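About Us

Posted in March by Svend Dalsgaard

Hi, I'm Svend, and this is my shop! Well, mine and my sister's, though she'd rather do the ordering than the writing, so you get me. We're Skendstead Pantry, a little grocery on Griffiths Street in Iltum, and we sell snacks, teas, noodles, sauces and a whole lot of things in cans and tubes that people cross town for.

We opened 14 years ago with 4 shelves and a freezer that hummed so loud you had to shout over it. Back then I was driving a delivery van out of Prallaseck and bringing home whatever the import warehouse was selling off by the case. My kitchen filled up, then my hallway, and then my sister said either the boxes go or she stops visiting. So we rented the front room of an old shoe repair place – you can still see the heel shapes worn into the counter – and put everything out with handwritten tags.

These days we carry 1,483 different items (I did the stock count myself, and my knees still remember it). Noodles are along the left wall, tea is behind the register so I can open tins and let you smell them, and the snack wall is at the back by the window. Kids go straight there after school and I really can't blame them.

I buy with my stomach, mostly, but I'll admit I'm a sucker for a good package. Bright colors, big bold lettering, a funny little character on the side, and into the cart it goes. My sister says that's no way to run a business. She has also eaten most of the samples, so I take her opinion with a pinch of salt.
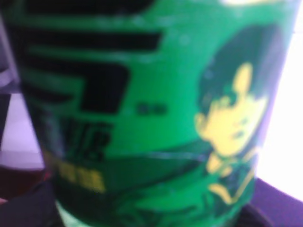

If you can't read a label, just ask! We keep a binder at the register with ingredients written out in English for the things people ask about most, and if yours isn't in there we'll look it up while you wait. Allergies, spice level, whether it needs soaking first – all fair questions.

We also do gift boxes. Tell me who it's for and what they can't stand, and I'll pack 13 small things into a box with plenty of tissue paper. Give me a day's notice if you can, a little more around the holidays.

Parking is out back, past the bakery. The door sticks when it rains, so give it a good shove.

6 comments | 22 shares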